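The Yellow Cloth Question

18/04/2021 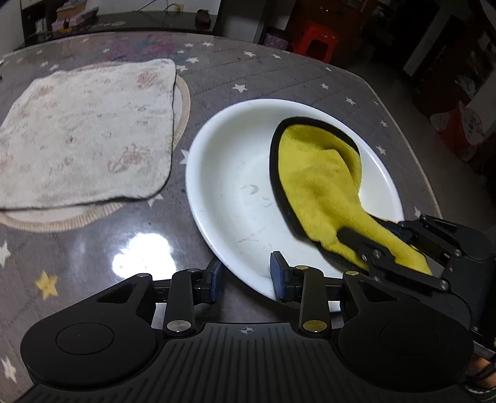
Yellow cloth, white basin, starry table. The pale towel waits its turn.

I own too many cloths. I know this because last month I emptied the cupboard under the sink and they kept coming, like scarves out of a magician's sleeve, only grayer. Most went to the garage, where old cloths go to be stiff.

The yellow one stayed. It's the plush kind with the black border, and it's the only thing in the house that gets dust off the stereo without leaving half of itself behind. I have become protective of it. Guests may use my toothpaste, but they may not mop up soup with the yellow cloth.

It gets a basin of its own too. I used to throw everything in the machine together, and then one July I washed it with a bath mat and spent an evening picking fluff out of it with tweezers. So now cloths are done by hand: lukewarm water, a very small squirt of soap, no softener. Softener makes them slide around on the water instead of drinking it up. Grigoris Fragkou, who lives upstairs and has opinions, says vinegar. I tried vinegar. The kitchen smelled like a chip shop for two days – not unpleasant, but I kept getting hungry.

The basin has its scratches and a gray mark on the bottom that I've stopped fighting. I did look at a new one, a collapsible thing from Pevo with 4 little feet, and then I remembered why the cupboard was full in the first place.

Next up are the drawers by the stove. There's a bag of bread clips in there and I'm not ready to talk about it.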